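Simulated wrist camera or overhead camera for testing grippers?

Posted by visilholm_bench
March 31, 2023

Hello all. I am comparing two grippers in simulation before we buy one, the Clikus two-finger and the Nepia suction cup. The room is a living room with a sofa, and the task is to find small flat things on the cushions and pick them. My controller is Fitix, with the default settings.

I run 40 trials for each gripper. With the overhead camera the Clikus is clearly better, but with the wrist camera both are bad, and I do not understand why.

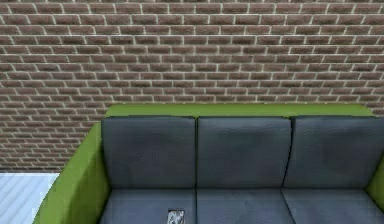

The seat cushions are dark grey and a little shiny, so I thought a pale object would be easy to find – but the detector often gives me a box which is too small, mainly when the object is near the lower border of the view. Should I change the camera, or is it a mistake to compare grippers with such views at all?

fold_and_lift
I would first fix the camera and only then compare. If the object is only partly in view, the grasp point is calculated from the visible part, and both grippers go to the wrong place. The suction cup suffers more, it needs the flat middle. Tilt the camera down or move it back, and throw away all trials where the box touches the border. I did this in January with my own set: 197 of 3000 images had to go, and the difference between my grippers became much smaller.

Please check also how soft your cushions are in the simulator. If they are rigid, two fingers cannot get under a thin thing.

oldservo
wrist cams are always bad, use overhead

tinbench_4
I do not agree with "always". For the last few centimetres the wrist view helps me a lot. Use overhead to find the object, then wrist to correct – Fitix can switch between them, but you must set the delay by hand.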